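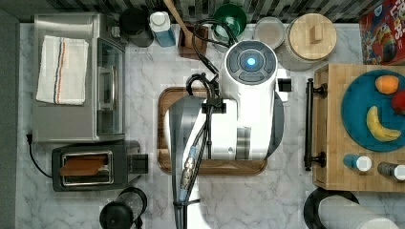 우리 조는 한 학기 동안 공유 주방의 조리대 정리를 주제로 조사했다. 대상은 기숙사 그렐트베르크(Greltberg)의 공용 주방이며 16명이 함께 쓴다. 가장 먼저 살핀 것은 아침 시간대의 조리대 사용이었다. 오븐 토스터 위에는 줄무늬가 있는 흰 행주가 접힌 채 걸쳐져 있고, 바로 옆 검은 2구 토스터에는 갈색 빵이 한 장 꽂혀 있다. 뒤쪽 타일 벽을 따라서는 검은 냄비, 나무 숟가락이 꽂힌 통, 초록색 그릇, 나무 뚜껑 용기가 늘어서 있다.

조사 방법
12일 동안 오전 8시와 오후 7시에 조리대를 관찰하고, 거주자에게 짧은 설문지를 돌렸다. 설문 문항은 자주 쓰는 물건, 찾기 어려운 물건, 치우기 귀찮은 물건에 관한 것이었다. 양식은 수업에서 쓰던 리코라(Rikora) 기록지를 조금 고쳐 썼다.

결과
아침에는 토스터 주변에 사람이 몰렸다. 빵을 꺼내 놓을 자리가 부족하다는 답이 많았고, 시리얼 상자는 먹은 뒤에도 조리대에 남는 경우가 잦았다. 도마는 쓰지 않을 때도 치우지 않는다는 의견이 있었다. 행주를 오븐 토스터 위에 두는 습관은 설문에서 따로 묻지 않았으나, 열이 나는 기기이므로 벽걸이 고리로 옮기는 안을 제안에 넣었다.

제안
- 도마는 사용 후 세워서 보관한다.
- 시리얼과 우유는 먹은 사람이 바로 제자리에 둔다.
- 토스터 앞 폭 300mm 이상은 비워 둔다.
- 행주 고리를 싱크대 옆에 단다.

한계
관찰 기간이 시험 기간과 겹쳐 평소보다 저녁 요리가 적었다. 고리를 단 뒤의 변화는 아직 확인하지 못했다. 다음 학기에 같은 기록지로 다시 조사할 예정이다.

작성: 생활공간디자인 수업 2조 | 9월

홈 | 수업 소개 | 보고서 | 자료실 | 문의

관련 보고서
서덜랜드(Sutherland)관 세탁실 동선 조사
공용 냉장고 칸 나누기
세르날릭스(Cernalix) 수납 선반 사용기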